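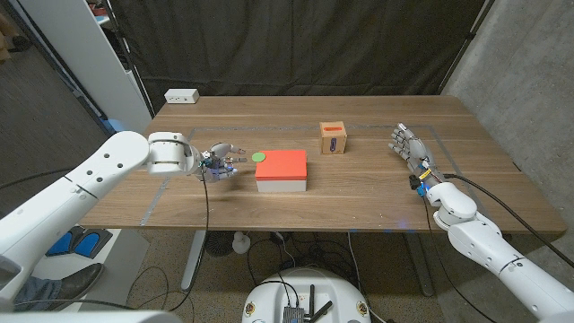
19 October 2021 - bench log, Clesau
0 comments | 2 shares

Neveck hand kit, loan pair from Binico, day 7. The quote is still the old one, good until December. Left hand is pointed toward the green disc beside the red-lidded box, on the table with the silver tape outline.

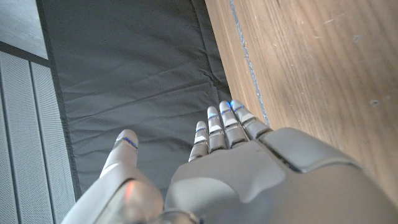

Firmware 327 loads without complaint. Status colors are not in the manual - need to ask what blue means, as all four fingertips and the thumb show it.
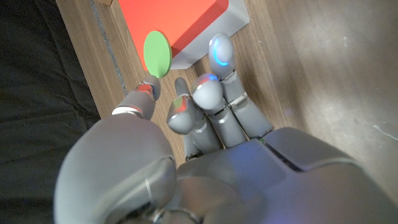 Grip force limit stays at 300 for now. Thin parts are my main worry before we buy. With the disc leaning on the red box, the fingertip comes in very close to its lower rim. Živković spare pads still on order.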